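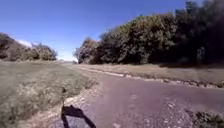
Has the monitoring team been able to enter the Clusevari district during this reporting period?

The team has had access to the eastern half of the district since July. Access to the western half is still refused, and three written requests to the district administration have gone unanswered.

Progress report to the Patrício Fund
Project: Documentation of detention and displacement, Clusevari district
Prepared by: Margit Szűcs, project lead, Prirnolstead office

Interviews

Staff have completed 90 interviews with former detainees and relatives. Of these, 70 have been transcribed and checked against the recordings. The remainder are waiting for translation, which is slower than planned. We lost one of our two translators in the spring and the post was only filled at the end of June. Mafalda Peixoto is now reviewing the backlog and expects to clear it before the next report.

Most interviews took place in the resettlement housing outside Jitar. A smaller number were done by phone with people who have left the country. Phone interviews are marked separately in the archive, and we do not use them as the only source for any finding.

Case files

The archive now holds 935 documents. These include release papers, medical notes, court summonses and letters from families to the authorities. Each item has been scanned and given a reference number. Originals go back to the owner unless the owner asks us to keep them.

Niilo Laaksonen has finished the first legal review of the summonses. Many name an offense that was removed from the district code before the summons was issued. He is preparing a note on this for the submission to the inquiry and will need access to the older court bulletins in Jitar. The registry has told him the bulletins can be read on site but not copied.

Access and security

The checkpoint on the north road now closes at 4 p.m. Teams have to leave the villages by 2:30, so they can usually fit in one interview per visit where we had planned on two. Transport costs per interview have gone up as a result. A revised budget line is attached.

One interviewee was questioned by local police after a visit. She was released the same evening and has asked us to keep her testimony in the archive under a changed name. We have stopped using the village hall for meetings and now see people at the clinic or at home, as they prefer.

Training

Caradog Cadwaladr ran the second workshop on taking statements from minors. Cristóvão Neves has written up the session as a short manual in both working languages. It is being used in draft form and still needs a section on consent from guardians who live abroad.

Spending

Spending is slightly under budget overall. Translation is underspent for the reason given above, and transport is overspent. We ask the Fund to approve a transfer between these two lines.

Next period

Finish transcription and translation of all interviews held so far.
Submit the legal note on summonses.
Send a fourth request for access to the western half of the district, this time with a copy to the regional ombudsman.
Move the archive backup from Jitar to the Prirnolstead office.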